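Screen printing with water-based inks: mesh count, flash time and wash resistance

Project report, second-year Print Production

1. Background

Our group was asked to choose one printing process and test a variable that a small shop would care about. We chose screen printing on cotton because the college workshop in Grutwood has a manual carousel press and a stock of old frames. Most of the jobs that come through the workshop are short runs for clubs and school events, and the usual complaint is that the colour fades after a few months.

The inks were water-based. Plastisol is easier for a beginner to handle because it doesn't dry in the mesh, but the workshop stopped using it when the washout booth was replaced. We used the Breteck textile range, in white and black only. Colour matching would have been a project of its own.

2. What we wanted to find out

The first question was whether a coarser mesh, which lays down more ink, gives a print that holds up better in the wash. The second was whether a flash cure between coats makes any difference once the garment has been through the final heat cure.

3. Method

The artwork was a test design with solid blocks, fine lines, a halftone strip and two sizes of lettering. It was output as a film positive and exposed onto three screens, each with a different mesh. All three were coated with the same emulsion, one coat per side, and dried flat in the cupboard overnight. We lost one screen to underexposure and had to reclaim it and start again, so the finest mesh was exposed later than the others and with a newer batch of emulsion.

Each screen was used to print the same design on light and dark cotton. Half the prints had a single coat. The other half had 2 coats with a flash between them. Off-contact distance was set with coins taped to the frame, which is how the workshop does it, and squeegee angle was kept as steady as we could manage by hand.
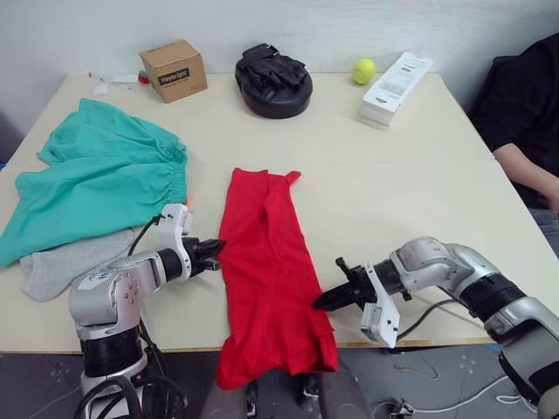
Curing was done in the heat press with a sheet of baking paper over the ink. We left the prints for three days before the first wash. The supplier's sheet recommends this and we had skipped it in our trial run, with poor results on the black.

Washing was warm, inside out, with ordinary powder and no softener. Each print went through 5 cycles and was dried on a line. After the last cycle we compared it with an unwashed print of the same type under the viewing lamp and scored cracking, fading and edge loss on a simple scale.

4. Results

The coarse mesh gave the strongest white on dark cotton, but the fine lines filled in and the smaller lettering was hard to read. The middle mesh held the lines and most of the halftone. The finest mesh gave the cleanest detail and the weakest solid areas, and on dark cotton the single coat looked grey before it had been washed at all.

The two-coat prints with a flash kept their colour better in every case. The gap was small on light cotton and obvious on dark. Some of the flashed prints on the coarse mesh had fine cracks when the fabric was pulled sideways - we think the first coat was overheated and the second didn't bond to it properly.

5. Problems

Ink drying in the mesh was the main one. We misted the screens between prints, but the halftone areas still blocked up on warm afternoons. Registration on the second coat was slightly out on several pieces because one of the platens has a loose bracket. Hand pressure also varied between group members, and we can't separate that from the effect of the mesh.

6. Cost

We worked out ink use for an imagined run of 1000 shirts. The coarse mesh used the most ink by a clear margin. For a run of that size the extra labour of a second coat would matter more than the price of the ink.

7. Recommendations

For general club work on dark cotton we would use the middle mesh with two coats and a short flash. On light cotton one coat is enough. The workshop should repair the loose platen and keep a written record of exposure times for each batch of emulsion. If another group takes this up, they could repeat the wash test on a cotton and polyester blend, which we didn't have time to print.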